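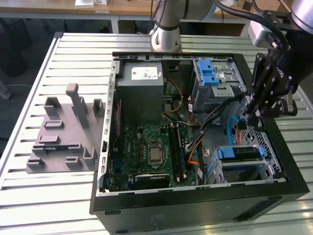

Home | Forums | New posts | Log in

rirkar_dan
My segmentation keeps losing thin cables when they cross. Planner thinks the space is free and drives the fingers right in. On this tower the light blue SATA one gets its own mask, but the black and gray ones by it merge into one blob. Trained on 4,000 crops, 153 with crossings.

m_eberhard
153 is your problem! Get more crossings before touching the planner.

slowaxis
Disagree, I'd pad the collision margin to 8 mm first.

rirkar_dan
Tried 8, then it finds no path at all :(

Filed under: Perception & Planning

Related threads
Depth holes on shiny metal
Genereo planner 2 timeouts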